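Reading Pace and Reader Retention in Serialised Fiction: A Study of One Community Book Group

Project report, Publishing and Reading Studies, third year
Submitted by Zinash Yimer
Supervisor: Morenike Aliyu
March 22, 2025

1. Background

Serialised fiction has come back into use through email newsletters, apps and small presses that issue a novel in parts. Most discussion of the form deals with how writers are paid. Less is written on how the reader copes with being made to stop. This project looked at one narrow part of that question: whether readers who receive a novel in instalments finish it more often than readers who receive the whole book at once, and whether the two groups remember it differently.

The book used was Kullitz, a gothic novel of 212 pages about a surveyor sent to redraw the boundary of an inland town after a flood. It was chosen for three practical reasons. It is divided into seven long chapters, so instalments could follow the author's own breaks. It is out of print, which made it unlikely that any participant had read it. The rights holder, Nurness Press, agreed to limited copying for the project provided that all copies were returned or destroyed at the end.

2. Aims

The aims set out in the proposal were:

To compare completion in the two groups.
To compare recall of plot and minor characters one week after the end of the reading period.
To record what readers said about the pace of the book, in their own words.

A fourth aim, on whether readers would pay for a serial, was dropped at the proposal stage on the supervisor's advice. The sample was too small and the question needed a different survey.

3. Method

3.1 Participants

Participants were recruited through the Niscombe Library book group and a notice on the library's board. Forty-six adults signed the consent form. They were sorted alphabetically by surname and assigned in turn to Group A (instalments) or Group B (whole book), giving 23 in each. Where two people shared a household they were placed in the same group so that the instalment readers could not look ahead in a partner's copy. This applied to two couples, and swaps were made to keep the groups equal.

No attempt was made to match the groups for age or reading habits. A short intake form asked how many novels the person had finished in the past year and whether they usually read in print, on a screen or by listening.

3.2 Materials

Group A received one chapter a week for seven weeks as a stapled booklet. Group B received all seven booklets at once, tied together. Booklets were used for both groups so that a difference in format would not affect the result. The page layout was kept the same as in the original edition, including the surveyor's tables at the head of each chapter.

Each reader was given a diary sheet with a row for each sitting. The columns were date, start page, end page and comments. Readers were asked to fill in a row even if they read only a page or two.

3.3 Procedure

The reading period was seven weeks for both groups. Group A collected a booklet each week from the library desk. Group B was told to finish within the same period at any pace. Members of both groups were asked not to talk about the book with each other until the recall form had been handed in. The book group's usual meetings went on as normal with other titles.

A pilot with four readers was run in August using the first two chapters only. It led to two changes. The diary sheet was enlarged from A5 to A4, and a question on the recall form about the order of the letters in chapter two was rewritten, as it could be read two ways.

The closing sessions were held in the library's meeting room. Readers filled in the recall form first, without their booklets, and then took part in a group discussion of one hour. Groups A and B met separately. Discussions were recorded on audio with consent and typed up in full.

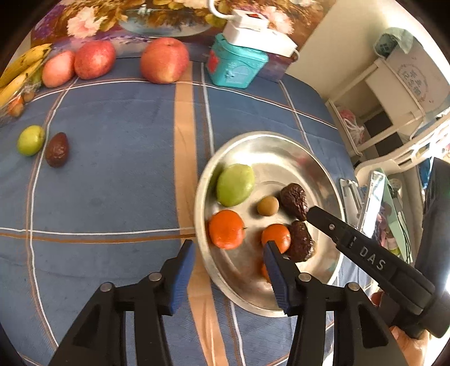

3.4 Scoring

The recall form carried 100 marks. Sixty were for plot events, 25 for naming or describing minor characters and 15 for placing events in the correct chapter. Spelling of names was ignored. A description such as "the woman who kept the weir keys" earned the same mark as the character's name. Forms were marked twice, two weeks apart, with the first marks covered. Where the two marks differed, the form was read a third time and the third mark used.

A reader was counted as having finished if the diary showed the last page and the reader also confirmed it on the recall form. Two readers reported finishing but had left the last diary rows blank. They were counted as finished.

4. Results

4.1 Completion

More of Group A finished than Group B. The difference was clear in the raw figures, which are set out in Appendix 2, but the groups were small and no claim is made beyond this sample.

The pattern of dropping out also differed. In Group A, readers who stopped did so early, in nearly all cases after the first or second booklet. Those who collected the third booklet went on to the end. In Group B, stopping was spread across the book. Several readers came to a halt in chapter five, where the surveyor is ill and the narration passes to his assistant, Asfaw, for most of the chapter.

4.2 Reading pattern

Diaries showed that most of Group A read each booklet in one or two sittings, usually within two days of collecting it. They then had several days without the book. Group B readers varied a good deal. A few read the whole novel in a weekend, some kept a steady pace of a few pages a night, and a larger number read half, stopped, and picked it up again close to the deadline.

4.3 Recall

On plot events the two groups scored closely. On minor characters Group B did better, and this held when only finishers were compared. Group A readers often merged the two magistrates into one person. They also tended to forget the ferryman, who appears in chapter one and is not seen again until chapter six. For a Group A reader those chapters were five weeks apart.

On placing events in the correct chapter, Group A did much better. This was expected, as each chapter was a separate object collected on a separate day. Group B also had separate booklets, but many said they had paid no attention to where one ended and the next began.

4.4 Discussion sessions

Comments were sorted under three headings: suspense, irritation and rereading.

Suspense was raised more in Group A. Readers there spoke at length about the end of chapter three, in which the old boundary stone is dug up and found to be blank. One said she had spent the week deciding who had done it and was annoyed to be wrong. In Group B the same event was mentioned only twice. One reader there had to be reminded of it.

Irritation was raised in both groups but about different matters. Group A disliked the slow opening of chapter four, which gives eleven paragraphs to the weather after a strong ending. Group B disliked the surveyor's tables. Most had skipped them after the second chapter. Group A readers were more likely to have read the tables, and four had noticed that the measurements shrink from one chapter to the next, a detail on which the ending partly depends.

Rereading was reported by over half of Group A, usually the last page or two of the previous booklet before starting a new one. It was rare in Group B.

5. Discussion

The results give some support to the idea that instalments help readers finish, at least after the first two parts. One likely explanation is the weekly collection. A reader who comes to a desk and is handed a booklet has made a small commitment in front of another person. Group B had no such check. The effect may belong to the collecting and have little to do with the serial form. A further study could post the instalments to one group and have another collect them.

The recall results are mixed. Spacing seems to have helped readers hold the shape of the book and attend to slow material, such as the tables. It did not help with characters who leave the story for a long stretch. Victorian serial writers dealt with this by giving minor figures a fixed phrase or habit that could be repeated on each return. Kullitz was not written as a serial and does nothing of the kind. The ferryman is described once, in a single sentence, and in chapter six he is called only "the man from the crossing". A reader with the whole book to hand can turn back.

The case of chapter five is worth a separate note. Asfaw's narration is plain and slow, and the surveyor's voice is missing from it. Group B readers who stopped here said they had lost the thread or lost interest. Group A readers complained about the chapter just as much in discussion, but they had only that one booklet to get through and knew that the next would be different.

6. Limits of the study

The sample came from one library and leaned heavily towards people who already belonged to a book group. The intake forms showed that almost all had finished at least one novel in the past year. Results for less regular readers could be quite different.

Only one novel was used. A crime novel with short chapters, or a book in which each chapter stands alone, might give other results on both completion and recall.

The marking was done by one person who knew which group each form belonged to. Double marking reduced slips but did not remove this problem. A second marker was planned but was not available in the weeks required.

The diaries relied on honest and prompt entries. Around 7 sheets had rows that looked to have been filled in together, in the same pen and with rounded page numbers. They were kept in the data and are flagged in Appendix 3.

7. Handling of copies

All booklets from Group A were returned. Three Group B sets came back incomplete and the readers confirmed in writing that the missing parts had been recycled. The full set of returned copies was pulped under the agreement with Nurness Press, apart from one file set held by the department until marks are released.

8. Appendices

Appendix 1: Consent form and intake form
Appendix 2: Completion by group and by chapter
Appendix 3: Diary sheets, with flags
Appendix 4: Recall form and mark scheme
Appendix 5: Typed records of both discussion sessions, names removed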